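The case for publishing torque values in furniture manuals is a small one, and it has been open for years. A typical flat-pack manual tells the buyer to tighten a fastener "firmly" or "until snug." Neither word is a specification. Two adults reading the same page will apply loads that differ by a wide margin, and the joint has to survive both of them.

Beatrice Kioko, who wrote manuals at Kalitz before moving to Thoroddsen, kept a log of returned units for one product line. It covered 3640 returns. Of these, 1227 had a stripped or cracked fastener seat. The design office treated those as misuse. I think that classification was wrong. A customer who has been given no limit can't exceed it.

Plastic parts make the problem worse. A steel bolt in a steel nut gives plenty of warning before it fails. A coarse thread in a molded part gives very little, and the damage may stay hidden until the part is loaded sideways. Ribs stiffen a panel against bending but do nothing for the thread in a corner socket.
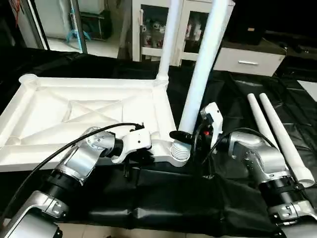

*White molded base with crossing diagonal ribs and a threaded fitting at the near right corner.*

The usual objection is that households don't own torque wrenches. True, and beside the point. A stated value does three jobs even when it is never measured. It forces the manufacturer to test the joint. It gives repair shops a number to work to. And it can be turned into a hand instruction, such as "finger-tight plus a quarter turn," that has a known relation to the tested load – which "snug" does not.

Kheri Kinyua at Jevness has argued the other side in print. His view is that a number invites false confidence: threads vary between batches, lubrication varies, and a value printed in November may not suit parts molded the next spring. I accept the variation. The answer is to print a range and revise it when the tooling changes. Rotard already does this for its shelving, at the cost of 7 extra lines per manual.

Surface wear deserves the same treatment. Manuals seldom say which marks are cosmetic and which call for replacement, so owners either discard sound parts or keep bad ones.

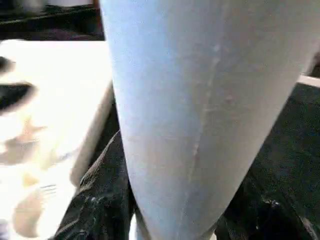
*Faint scuffs and small blemishes on a smooth, matte surface.*

A short inspection note would settle most cases: color change alone, ignore; a line that catches a fingernail near a fastener, replace. Kioko drafted one at Thoroddsen that ran to 250 words. It was cut for space, and the page it would have filled now carries the recycling symbols in a larger size.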